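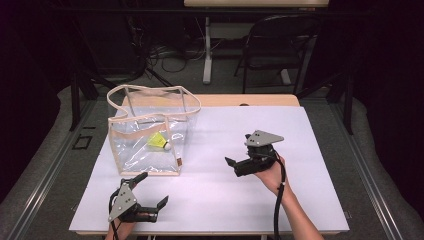
Tedach Equipment Planning Group

Handheld gripper station (budgeting and planning)

A handheld gripper station is a work area in which a person performs tasks on a tabletop while holding one robotic gripper in each hand. The motions are recorded and later used to train robot arms. In equipment planning the term covers the grippers together with the table, the work surface, the supporting structure, the cabling, the computers and storage, and the stock of everyday objects that are handled. This article deals with how such stations are specified, priced and scheduled for purchase.

Scope of a purchase

Requests for a new station often list only the grippers. A complete request is divided into four groups: hand units, furniture and surfaces, computing and cabling, and objects. Each group has a separate budget line, as they wear out at different rates and come from different suppliers.

Hand units

Hand units are bought in pairs. In one common layout, a gray triangular plate with bolt holes is mounted on top of each unit, with a black body under it and two black fingers at the front. The operator holds the unit by a handle below, and a cable runs back from each one along the arm.

Quotes should state whether the fingers, cables and top plates are sold as separate spares. The Prikik price list treats all three as separate items. Giraldo sells fingers only in matched sets, so a single broken finger means buying two. A spare pair of units is normally shared between several stations instead of being bought for each one. Weight should be checked before an order is placed – a unit that is comfortable for ten minutes may not be comfortable for a full shift.

Furniture and surfaces

The table is usually the cheapest large item and the one most often reused from stock. A plain white board laid over a wooden tabletop gives an even background and can be replaced when it becomes scratched or stained. Boards are ordered in batches and charged to consumables. Padding on the edges of the platform and the posts of any surrounding frame belong to furniture.

Floor space is planned for the whole station and not for the table alone. The allowance includes standing room for the operator, a desk and chair nearby, and a route for cables across the floor. Cable covers are a small cost that is frequently left out of the first request and added later under a separate order, with a second delivery charge.

Computing and cabling

Storage is the part of the budget that grows after installation. The first estimate is based on planned recording hours per week. It is reviewed after the first full month of work, when actual use is known. Cables are treated as wearing parts. The standard allowance at Tedach is one replacement cable per hand unit per quarter, with connectors of the same type throughout so that stock can be shared.

Objects

Objects are chosen to give a range of shapes, weights and surfaces. A task may be as simple as a clear plastic tote bag with beige trim and soft strap handles, used together with a yellow shuttlecock. Clear plastic, thin straps and light items are requested often for this kind of work, and they are inexpensive, but they crease and tear and have to be replaced.

The starting object set for the Brorkness project had 241 items, of which 103 were replaced during the first year. Bags and other soft goods made up the largest share of replacements. Planners now set the yearly object budget at half the price of the starting set. Objects are bought in duplicate where the supplier is likely to change the color or size of a product without notice.

Typical figures

Tedach uses fixed planning amounts for small items. The amount for furniture adjustments is $300 per station. The amount for objects and boards together is $2,000 per station per year. Hand units and computers have no fixed amount and are always quoted, with at least two suppliers asked. Prices for hand units are compared with one full set of spares included.

Lease or purchase

Short projects may lease hand units. Leasing covers repair in most contracts, although fingers and cables are usually excluded. Purchase is preferred when a station is expected to stay in use for more than a year, or when plates or fingers will be modified – leased units must be returned in their original condition. Furniture and objects are always bought.

Schedule

Requests for the coming budget year are collected in January. Furniture is ordered first so that cable routes can be measured on site, and computing equipment follows once the station layout is fixed. Hand units are ordered last in new rooms, but first when an existing station is being copied and the layout is already known. Stock levels for boards, cables and objects are checked every Monday, and reorders go out the same day.

See also: Spare parts policy; Object library; Workstation floor plans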